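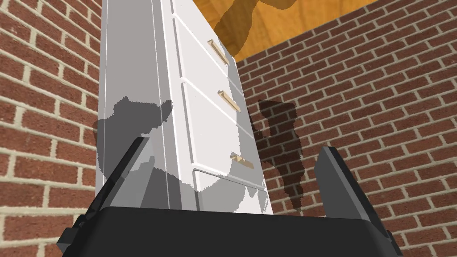 Drawer demos, tips from the Garnel kitchen set

Quick notes before I forget. Mostly for whoever takes over the sim recording in April.

Start pose. Move it a little every time. Same start 60 times in a row and the policy learns the start, not the drawer.

Pick the drawer before you hit record. Say it in the task line too: "open the bottom drawer", never "open drawer". Delwyn Sutcliffe had to relabel a whole batch over this.

Handles. Come in straight at the bar, fingers open wide, one above and one below. Close, wait a beat, then pull. Slow pull. If you yank, the fingers slide off the end post and you get a demo of a gripper waving at nothing.

Low drawers are harder than they look. Wrist camera ends up tilted way up and you lose the bar behind the palm. Back off, level out, try agian. Keep the back-off in if it's smooth, those recoverys are useful.

Shadows. Leave them on. Random light position per episode. Tistis export bakes them kind of blocky, fine, don't waste an afternoon on it like I did.

Textures: swap the walls every 10 episodes. Brick, plain, tile, whatever's in the Mahuika pack. Cabinet color too.

Stop when the drawer is open and the hand is clear. 2 seconds of holding still, then cut. Not 4, long tails teach it to sit there.

Failed grabs go in their own folder. Do NOT delete.

Name files drawer first, then operator, then take. Save often, the recorder eats the last episode if you close the window.

Updated 21 Feb 2025. Closing drawers still to do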